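Rapport d'étape à la fondation Grostum
Programme « Paroles voisines », rencontres interreligieuses de la vallée de Midtbø
Deuxième semestre de la subvention

Chers amis de la fondation,

Vous nous aviez demandé un point d'étape à mi-parcours et nous vous l'envoyons avec un peu de retard, ce dont vous voudrez bien nous excuser : décembre est chargé dans toutes les communautés, et il fallait que chacune relise ces pages avant qu'elles ne partent. Nous avons préféré attendre l'accord de tout le monde, y compris sur les passages où nous ne sommes pas tout à fait contents de nous.

Rappelons pour les nouveaux lecteurs que le programme réunit 4 communautés de Midtbø et des environs : la paroisse luthérienne, la petite paroisse catholique de Stollwood, l'association musulmane et l'assemblée évangélique, arrivée dans la vallée bien après les autres et longtemps restée un peu à l'écart. Votre soutien couvre la location des salles, les repas, la traduction et le poste de coordination à mi-temps.

Les soirées de lecture

Elles restent le cœur de notre travail. Nous en avons tenu 5 depuis le dernier rapport, toujours à 19 heures, toujours autour d'une soupe (la soupe compte beaucoup, nous y reviendrons dans le budget !). Le principe n'a pas changé : chaque communauté apporte un texte court sur un même thème, on le lit à voix haute dans sa langue, puis en traduction, et l'on parle ensuite à petites tables. Les thèmes étaient l'hospitalité, le jeûne, le deuil, la dette et le repos.

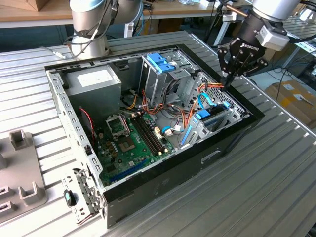

La soirée sur le deuil a été de loin la plus suivie, et aussi la plus difficile à animer. Plusieurs familles avaient perdu un proche dans l'année et sont venues avec des questions très concrètes : qui prévient-on, combien de temps veille-t-on, que fait-on quand les enfants n'ont pas la même foi que leurs parents ? Nous avions prévu deux heures et il a fallu rester bien plus tard. À la demande des participants, nous préparons un livret pratique sur les rites funéraires des communautés du programme, que nous voudrions déposer à la mairie et à la maison de santé. Un premier brouillon existe ; la partie sur les démarches administratives reste à écrire.

Celle sur la dette, en revanche, nous a laissés sur notre faim. Les textes choisis étaient trop longs, la traduction prenait toute la place et les tables ont commencé à parler alors que la moitié des gens cherchaient déjà leur manteau. Désormais, nous demandons que les textes tiennent sur une page.

Le groupe des jeunes

C'était notre point faible au premier semestre, vous l'aviez relevé dans votre courrier et vous aviez raison. Le groupe compte maintenant 10 inscrits réguliers, de 15 à 20 ans, et il s'est choisi un nom, Flivwood, dont les adultes n'ont toujours pas obtenu l'explication. Les jeunes se retrouvent le samedi après-midi à Stollwood, dans la salle que la paroisse catholique leur prête, et ils y préparent une série d'entretiens enregistrés avec les anciens de la vallée sur leurs souvenirs de fêtes religieuses.

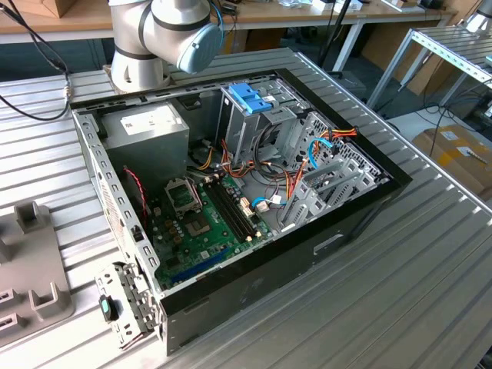 Trois entretiens sont terminés et deux autres attendent le montage. On y entend parler de processions sous la neige, d'un premier ramadan passé loin de chez soi, de cantiques appris par cœur à l'école, et la qualité d'écoute de ces jeunes gens nous a vraiment touchés. Ils souhaitent faire entendre l'ensemble au printemps, lors d'une soirée ouverte à tous, et nous les encourageons de notre mieux sans trop nous en mêler.

Ce qui avance moins bien

Le calendrier commun des fêtes, promis pour l'automne, n'est pas imprimé. Il y a eu un désaccord, courtois mais réel, sur la manière de présenter les dates qui dépendent de l'observation de la lune, puis un autre sur la place à donner aux fêtes civiles. Nous avons retenu une mention « date à confirmer » qui convient à chacun, et la maquette est repartie en correction. Par ailleurs, l'assemblée évangélique a traversé un changement de pasteur et n'a pu participer qu'à une partie des rencontres ; ses membres nous ont assuré vouloir continuer.
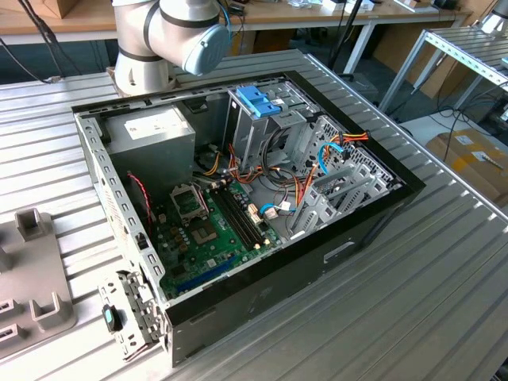
Tour d'ordinateur ouverte, posée sur le côté.

Budget

Les dépenses de salle et de coordination suivent les prévisions. La traduction a coûté plus cher que prévu, surtout à cause du livret, et les repas un peu moins, grâce aux maraîchers qui nous donnent leurs légumes. Nous sollicitons votre accord pour reporter le reliquat des repas sur la traduction, sans changement du montant total. Le tableau détaillé et les justificatifs vous parviennent par courrier séparé.

Pour les mois qui viennent

Nous prévoyons 4 nouvelles soirées de lecture, dont une sur le pardon que l'association musulmane a proposé d'accueillir chez elle, l'impression du calendrier et la remise du livret à la mairie. Si l'un ou l'une d'entre vous pouvait se joindre à nous un soir, vous seriez reçus avec grand plaisir, et l'on vous garderait une place près du poêle.

Avec toute notre gratitude,

L'équipe de coordination de Paroles voisines, Midtbø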